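Triretti Sets Terms for Automation Trial at Immont Kitchens

Workers' association says promises about "lighter work" need to be put in writing

Triretti, the association representing catering and canteen staff at Immont, today published its position on the company's plan to automate part of its meal service. Immont announced in March that table clearing and plate handling would be the first tasks handed to machines supplied by Retetis.

The association does not oppose the trial. It does question how the trial has been sold. Staff were told the system would "learn from the people who know the job best." So far that has meant people holding a gripper in each hand and going through the motions of kitchen work with a headset on.

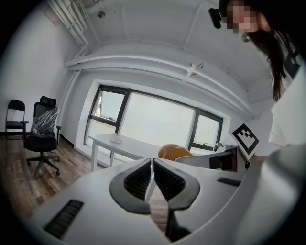

Immont calls these sessions light duty. Triretti has asked what that means for a worker's wrists, neck and shoulders at the end of a shift, and has not had an answer. The association also wants to know why the work carries no separate pay grade when the recordings will be used long after the worker has gone home.

"I have carried trays for a living and I can tell you when a job is light," said Consuelo Paredes, spokesperson for Triretti. "We keep hearing that this will free us up for better work. Fine. Which work, at what rate, and who gets it? If the company knows, it should say so."

A summary prepared by the consulting firm Þorgeirsson, which Immont has cited in staff meetings, predicts no job losses in the first 30 months. Triretti notes that the summary covers only permanent contracts. Many of the people clearing tables at Immont are temporary staff.

Sessions are done seated or standing, at a table, with ordinary things such as a plate and something round and orange on it.

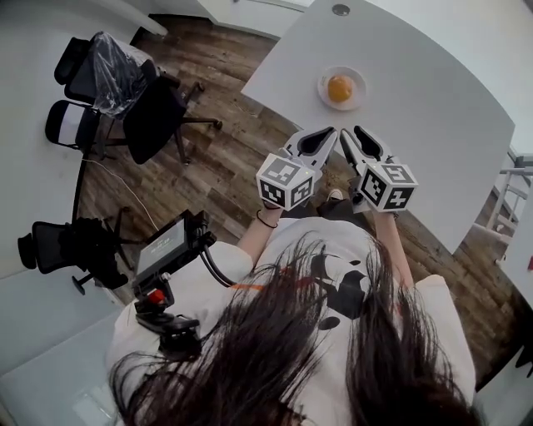 What Triretti is asking for

Recording sessions limited to 2 hours per shift, with paid breaks.

A separate hourly rate for anyone whose movements are recorded.

A written list of the jobs affected, temporary posts included, 6 weeks before any machine goes into service.

The right to refuse without losing shifts.

Immont has been asked to reply before the next round of sessions begins.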